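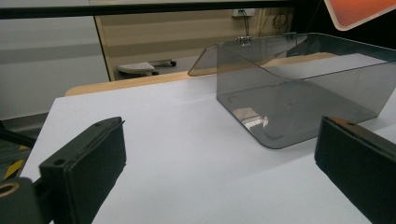
Jintana Khamphan asks whether two flat pads can hold smoked acrylic at all, or whether the build needs suction.

Ilham Kabbaj
Monday, February 26, 2018

Flat pads should do it. The trouble is tint - the depth sensor reads the table through the wall, so the grasp planner aims too far back.

Plan for Plodden: ignore depth inside the outline and find the two metal hinges. They are opaque and they sit on the top edge.
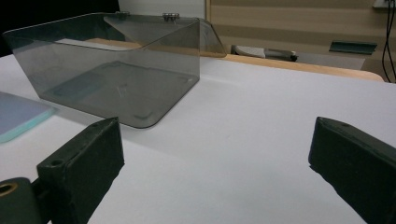 Hinge spacing then gives yaw. Log so far is 56 approaches, 43 with a usable yaw estimate. The misses are mostly glare.

Next post was going to be pad pressure. It will be the bracket instead, as I printed it mirrored.

Jintana: suction stays on the list. The pump is still at the Ginbridge shop and I would like to try friction first.

Code goes up in June, comments included.

Contact: Ilham Kabbaj, Ginbridge | © 2018 | Back to top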